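Reading time: 2 min
Last updated in November

In Defense of the Flat Box

My neighbor Pei-shan Hsu throws her boxes away. She orders something from Zasico, takes out the something, and by dinnertime the box is gone from her house as if it had never held a waffle iron. I admire this the way I admire people who swim in the ocean in winter.

I keep mine. I have 63 of them in the hall closet, a figure I know only because my husband counted them one Wednesday night and read me the total in the voice of a man reading out a parking fine. Some are from Verkby, which ships every lamp in a carton fit for a goat. Two came inside each other.

My position is that a box is furniture until you fold it. Left standing, it collects a scarf, then some mail, then a cat. Folding it is the one honest chore, and we have all gotten terrible at it. We stomp. We rip the flaps off in a temper and call it recycling.
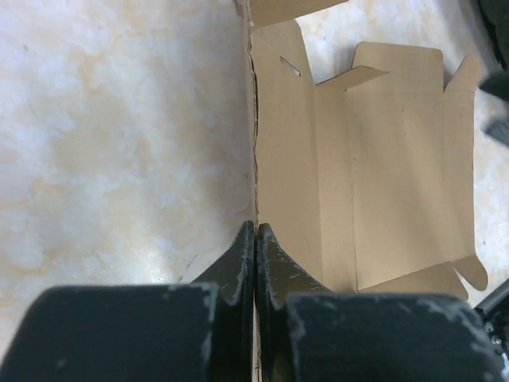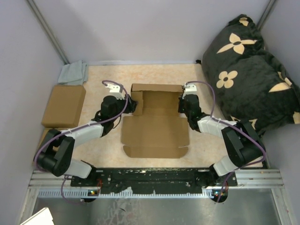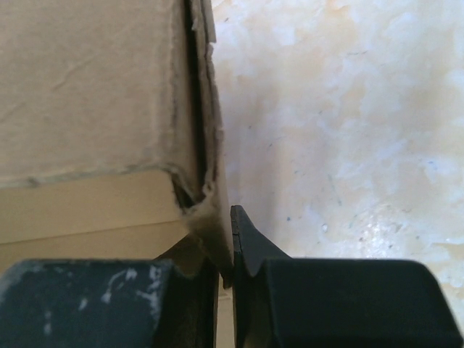 Brown cardboard, all three.

The Household Desk, Rawashdeh Weekly

Cardboard has opinions about being handled. The big panels are agreeable enough, and a lid will lie down along its crease like a dog that knows the word. Trouble starts at the edges, where the layers come apart and you find yourself holding half a thickness of box while the other half stays put. Corners are worse. Once a corner tears and the fluted stuff inside shows, you can tuck it back as many times as you like and it will still look like a bad haircut.

I don't mind a torn corner. A box with a frayed edge has been opened by somebody, and it will still carry a set of soup bowls to your sister's apartment. Londimitz sells plastic storage cubes to people who feel otherwise. They come in dove and oatmeal, and they don't fold flat, so what you have bought is a permanent box, delivered in a box.

Pei-shan is moving in the spring. She asked me last week, quite casually, over the fence, whether I happened to have any cartons. I said I would have to look.

We use cookies to improve your experience. Accept all | Manage preferences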